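Gift Giving in December: What People Buy, What They Keep
Project report, Eftychia Kokkinos and Themis Kalogeropoulos

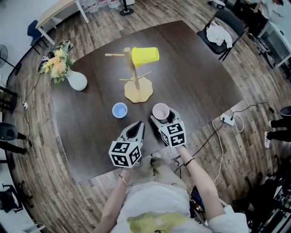 Our question was pretty simple. When people give a holiday gift, does the price matter to the one who gets it? Themis thought yes. I thought no, or not much. We were both a little wrong.

What we did

Made a short survey, 14 questions, paper and online. Sent it to family, two classes and the staff at Zuritz, the gift shop where Themis worked over the break. 35 people filled in the whole thing. A few more started and quit at the question on spending (too personal maybe), so those are left out of everything below.

We asked for gifts given and gifts received in one December only. Birthdays don't count. Cash in a card counts. Food counts if it was wrapped or had a bow on it – this took a long argument to settle.

In total people listed 492 gifts. Typing them in took most of a weekend and we would not do it by hand again.

What people gave

Kitchen things and candy were the top groups. Then clothes, mostly socks and scarves. Then gift cards. Mugs got there own line in the table because so many came up, same with candles. Homemade gifts were a small group, mostly cookies and jam, one knitted hat.

Older people gave more gift cards than we expected. Younger people gave more stuff that was a joke between friends. Hard to sort. We put it under "other" and that group got too big.

What people kept

This was the part we cared about. For each gift received we asked: still have it, used it up, gave it away, don't know. "Don't know" was popular.

Price did not line up well with keeping. Some of the cheapest things were still in use months later. Clothes in the wrong size went fast, at any price. Homemade food was used up nearly every time, so is that kept or not kept? We counted it as a good result. Our teacher may disagree.

What did seem to matter was if the giver had asked or been told. 7 people said they hand out a wish list every year, and they kept almost all of what they got. Small group, so careful with that.

Wrapping

Short section, ran out of time. Most people use bags now. Paper is for kids and grandparents. One person saves every ribbon and has a drawer for them.

Problems

Too many people from one shop – shop staff get a discount and it shows. Memory is bad, people were answering long after the holiday. The question about "gifts from the heart" was vague and everybody read it diferently. Should of tested it first.

Also we forgot to ask age on the paper version and had to go back to people for it.

If we did it again

Ask in January. Fewer questions. Split "other" into joke gifts, tickets and pet gifts. Ask the giver and the getter about the same gift and compare, which was Themis's idea from the start and I said it was too much work.

Survey sheet and full table are in the folder, handed in 6/15/20. Themis did the charts, I did the writing and the typing in.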